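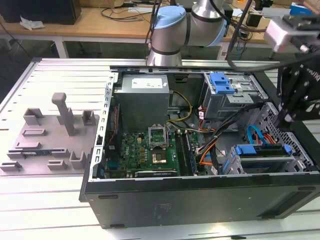
Forums > Robot Software > Control and Planning > Contact tasks

Browse Tags Unsolved Members Log in

When should I hand over from vision to force control on an insertion?

Monique Millet
Posted 10/14/24

Hi all! I've been having more fun with this than with anything else I've worked on in years, but I'm stuck and would love some fresh eyes.

We're writing the software for a cell that puts parts into desktop PCs, with a single arm and a two-finger gripper. The part giving me trouble is the hard drive. It sits in a plastic caddy and has to go down into a tower lying on its side with the panel off. My pipeline right now:

- fixed camera finds the case and estimates its pose
- planner (we use Nuvodier) makes a collision-free path to a pre-insert pose above the bay
- wrist camera refines the pose
- straight line down in position control until the target depth

When the pose estimate is good it goes in like a dream. When it's off by even 2 mm the caddy catches on the edge of the bay, the controller keeps pushing, and the arm faults. Then I clear the fault, back off and start over. There are loose power and SATA cables near the bay as well, and they end up somewhere different each time we set up a case, so the planner's idea of free space is a bit optimistic.

I tried lowering the stiffness for the whole descent. That got rid of the faults, but now the caddy sometimes leans on a cable partway down and the software happily reports that it has arrived at the bay.

So at what point do you switch modes? A fixed height, a force threshold, or something smarter? And does anyone replan around cables, or do you just move them first?

Sandrine Arnaud

Oh, I love this problem! I spent most of July on a very similar one and I think you're closer than you feel.

My main suggestion is to stop thinking of it as one switch. I'd make it a little state machine with its own stopping condition in each state, and its own opinion about what a contact means:

Approach: position control, stiff, no contact expected. Any contact here is an error, so stop and lift.
Guarded descent: slow, still fairly stiff, ends on first contact. Compare the height at contact with the height you expected. If it's well above the bay edge you've found a cable, and you can say so in the log instead of calling it an arrival. This one check would fix your false positives.
Search: compliant in the plane, light constant push along the insertion axis, small spiral. It ends when the height drops.
Insert: compliant sideways and in rotation, moving along the axis. It ends on depth AND force together, never on just one of them.

For the push during search I use up to 4 N. More than that and friction holds the part in place so the spiral does nothing except load the fingers.

Please also tune it on something simpler before you go back to the PC! I did all of my early work on a board with different shaped slots, and you learn so much more quickly when there's no cable or clip confusing the picture.
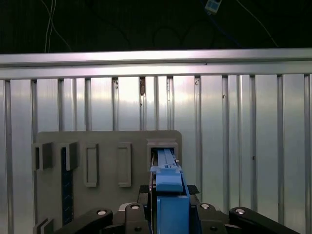 Wrist camera view, blue bar in the square housing of the slot board

Shapes like that are great for checking your search logic. A long part held at one end also shows up tilt errors that a short stubby one would hide. If your Insert state only works when the part is perfectly straight, you'll find out in the first few minutes. I log force, tool pose and state name together on one timeline, and then I can scrub through a bad run and see which state made the wrong call.

Check your rates too. My force loop runs at 1000 Hz and the wrist camera correction comes in at 50 Hz. For ages I was writing the camera correction straight into the setpoint, and every new frame gave the arm a tiny kick that looked exactly like a contact. Put a filter between them, or freeze the vision correction when the guarded descent starts. I freeze it. Once the fingers and the part cover most of the bay, the wrist camera has very little left to tell you anyway.

Then move back to the real thing one piece at a time. Same states, same thresholds to begin with, just a new target.

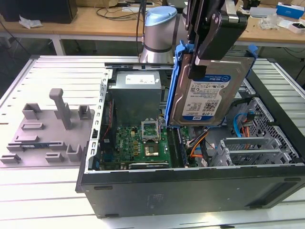 The thresholds that will need changing are the ones for Insert. Any clip or latch adds a bump in the force near the end, and a controller tuned on plain slots will read the bump as a jam and bail out. I record a few hand-guided insertions first and look at where the bump sits in depth, then allow a higher force only inside that window. Very satisfying the first time it works!

One more on perception: estimate the pose of the bay and not of the whole case. Small rotation errors at the case level grow by the time you get to the far side.

holtisska

what she said about freezing vision. also weigh the gripper with the part in it and update the payload, half the "contact" I used to see was just a wrong payload

Picard_Lab

On the cables, we don't replan. Our planner treats the cable area as a box to stay out of, sized from a depth image taken before the pick. If the box overlaps the insertion path the program pauses and asks a person to tuck the cable away. Crude but it runs. We tried doing proper cable segmentation and it was fun, though the orange and red wires came out nicely and the black bundles against a dark case did not. Would be curious if anyone has had better luck.

Can't help with the force side, we use the Avance controller and it hides most of that from you.

Monique Millet

Thank you both, and holtisska too, my payload WAS wrong! It was still set for the empty gripper. Guarded descent with the height check is in and I'm already getting sensible log messages. Starting on the spiral next. Sandrine, do you reset the spiral center after each failed search or keep the old one?

Sandrine Arnaud

Keep it for the first retry, then take a fresh image from the pre-insert pose and reset. Post your force plots when you have them, I want to see!

Related topics
Spiral search or random search for tight fits?
Payload identification with a part in the gripper
Nuvodier: keep-out boxes from a depth image
Filtering wrist camera corrections in a servo loop
State machine or behavior tree for assembly?
Best way to log force and pose on one clock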